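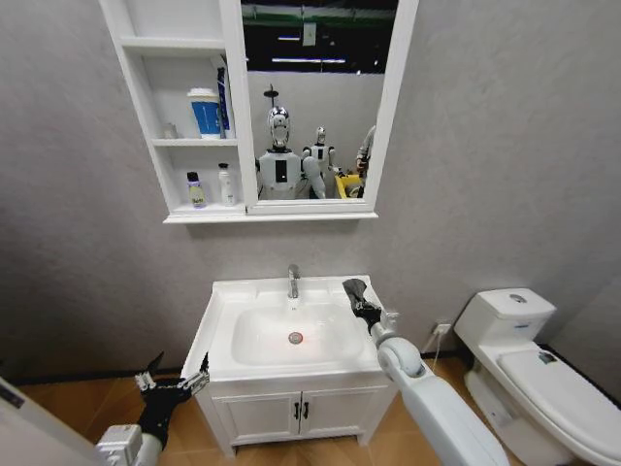
Sokdale is a set of bathroom manipulation recordings made to compare two hands, the Sternbridge and the Staniforth, on the same humanoid body with the same head camera and the same controller. We started it after reading one too many product sheets that gave a grasp success rate with no mention of what was grasped, or from where, or who decided what success meant. The room is small and the fixtures are ordinary: a single-lever faucet at the back of the basin, two cabinet doors with black vertical handles side by side where they meet, a toilet with a round chrome button in the top of the tank. The mirror over the sink is a problem for anyone training on the images. It reflects humanoid robots and a person in light clothing, and a detector that has learned "robot hand in view" will also have to learn that the robots in the glass are not something to reach for. Our baseline detector did badly on this and we have left the frames in.

Please read the section on known problems before you quote any number from this file.

Contents

episodes/ one folder per attempt, with head camera video, joint positions, commanded positions and motor current
labels/ outcome, task, hand, operator notes
calib/ camera and arm calibration, one file per session
tools/ loader, viewer and the script that rebuilds the results table
CHANGES.txt

We recorded 365 attempts and release 300 of them. The rest were dropped for missing joint data, for a camera clock that drifted past what we could repair, or for an operator stopping the arm before it had reached the fixture. That last reason deserves some suspicion. An operator who stops early is often an operator who can see a failure coming, and a dropped failure makes a hand look better than it is. The dropped attempts are listed by ID in labels/dropped.csv with the reason typed at the time, and the joint logs are available on request where they exist.

Of the released attempts, 137 use the Sternbridge. The others use the Staniforth. The split should have been even. The Sternbridge lost a finger tendon midway through and the replacement took longer to arrive than our booking of the room at Jamham allowed.

Tasks

There are four.

faucet: lift the lever until the current trace shows it has left its rest position, then close it again.
door: take hold of one of the two vertical handles and open that door far enough to clear its neighbor.
flush: press the button on the tank with any part of the hand.
bottle: take a bottle from the lower open shelf beside the mirror and set it on the counter next to the basin.

Each task has a written start pose and a time limit, both in labels/tasks.txt. The operator drove the arms by teleoperation. Nothing in this set was produced by a learned policy, and a result in it tells you about a hand plus a human, which is a different thing from a hand.

How outcomes were labeled

Two people watched each video separately and marked success, partial or failure. Where they disagreed, Stuart Rowbotham watched it too and picked. His picks are flagged in the column "tiebreak" so that you can leave them out. I would try it both ways. The order of the two hands on the door task changes depending on whether the tiebreak rows are kept, and anyone who tells you this data shows a clear winner on doors has not checked.

"Partial" was a mistake. It was meant for cases such as a lever lifted and not closed, and it became the place where labelers put anything awkward. If you need a binary label, count partial as failure. That is what the results script does by default.

What we found, with doubts

Flush is too easy. Both hands do it nearly every time, and so would a stick. We kept it as a check on the arm calibration, and it is fairly useful for that, but please don't average it in with the others. Doing so raises both hands and hides the gap between them.

Faucet favors the Staniforth. The lever sits at the back edge of the counter and the hand has to reach over the basin to get under it, which leaves very little room for a thick palm. How much of the difference belongs to the hand and how much to the mounting plate, I can't say. The plates were different heights. We measured them afterward and the values are in calib/, but we never swapped the plates and ran it again, which would have settled the matter.

Bottle favors the Sternbridge, by a margin I half believe. The operators said they liked it more for this task, and an operator who likes a hand tends to wait a moment longer before giving up on it. Time to first contact is in the labels and it does run longer for the Sternbridge. A blind test isn't possible when the operator can see the fingers.

Door is a draw as far as I am concerned.

Motor current is the part of this set I trust most. No one had to judge it. If you are choosing between hands, plot current against finger position during contact and ignore the success column on the first pass. One hand spends a good deal of its effort on fighting its own return springs, and that shows plainly in the traces before any object is touched.

Known problems

The mirror. Reflected light from the long ceiling lamps changes the exposure when the head tilts up, mostly during the bottle task. Exposure was on automatic. It should have been locked.

White on white. The sink, the cabinet doors, the shelves and much of the robot's arm are all white, and depth estimated from the color video is poor along those edges. Do not use our depth files for contact timing.

Handles. The black fingers against the black door handles are hard to tell apart in the video, for labelers as well as for software. Most of the tiebreak rows on the door task come down to this.

One bathroom. All of it was recorded in a single room. A policy that does well on held-out episodes from this set has learned this room. We provide a train and test split because reviewers ask for one, and I don't think much should be concluded from it.

Operators. Their IDs are in the labels. They differ from each other more than the hands do on at least one task, and the assignment of operators to hands was not random. It followed who was free.

Vendor figures. Both makers publish grip force. We could reproduce neither with the gauge we had, and the gauge may well be at fault. Those readings are left out.

Using the tools

The loader needs Python 3 and numpy. From the top folder:

python tools/load.py episodes labels

This prints a list of episodes with any that fail the checksum. To rebuild the results table:

python tools/table.py --no-tiebreak --drop-flush

Both options are off by default, to match the table we first sent around. I would turn both on. The viewer, tools/view.py, plays the video beside the current trace and is slow on long episodes. The joint logs run at a higher rate than the video, so use the timestamps for matching. Matching by row number will look fine for the first few seconds and then be wrong.

Privacy

People can appear in the mirror. Everyone who worked in the room agreed in writing to be recorded. We ran face blurring on the released video and it misses some frames, chiefly with faces at the edge of the glass. Report any you find with the episode ID and frame number and we will replace the file.

License and changes

Free for research use with attribution to the Sokdale set. Please don't use the hand names in advertising on the strength of these numbers.

First release 22 April 2018. A corrected set of calibration files is planned for May. It will move the right wrist offset, and the faucet results may shift with it.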